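Let the planner say what it was thinking
Booker Mahmoud
February 19, 2024

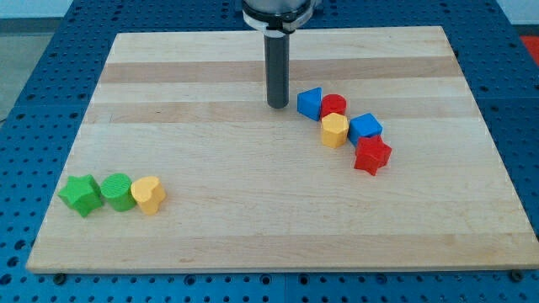
I have been writing software for robot arms for long enough to have strong feelings about log files, and my strongest is this: a planner should tell you why it chose what it chose, in words a tired person can read.

Pushing blocks about on a board is a lovely problem for finding this out. You give the arm an instruction such as "put the red star next to the green star", and it has one rod to do it with. It can't pick anything up. If a blue cube is in the way it has to go round, or shove the cube first and come back. A child does this without a thought. Our planner, Dindar, does it by trying out 2,027 short pushes in its head and keeping the one that scores best, and for most of last year all it wrote down was the winner. Start point, end point, score. Thanks very much!

So when it did something daft, we guessed. We had a spell in June when Dindar would nudge a cylinder, back away, then nudge it again from the far side, over and over, like somebody who can't decide where the sofa goes. I blamed the vision code (I always blame the vision code). My colleagues blamed the controller. We tuned both, and both got slightly worse.

What fixed it was dull. We made Dindar save the ten best pushes at every step, along with the parts that made up each score: how far the block should travel, how likely it was to spin, how close the rod would come to its neighbours. Then we wrote a small viewer called Farouk that lays those pushes over the camera view as coloured arrows. Within 30 minutes of switching it on we could see two pushes with almost the same score, pointing in opposite directions, swapping places every time the position estimate wobbled. A small bonus for sticking with the current plan, and the dithering went away. The whole change was 172 lines, and most of those were the viewer.

I love this sort of thing. I love it more than a better model, and I know that makes me odd at conferences. The argument I usually hear back is that learned policies don't have reasons to print, so why build tools around them? I think that gives up far too early. A learned policy still has other actions it nearly took. It has a guess about which block you meant by "the star" when there are two stars on the board. Save those! Draw them! You may not get a full account of its thinking, but you will get a much better place to start looking than a row of joint angles.

The other complaint is cost, and it's a fair one. Our logs grew a good deal, and Urnley, where we keep them, filled up after 129 runs. We now keep the full record only for runs that fail or take far too long, plus a random handful of good ones so we know what good looks like. That last part matters more than I expected, and I'd still like to keep more of them.

Next I want Farouk to run live, so you can watch the arrows shift as you type a new instruction. There's a rough version on my laptop. It stutters and it gets the colours wrong about half the time, and I have been showing it to everyone who walks past my desk.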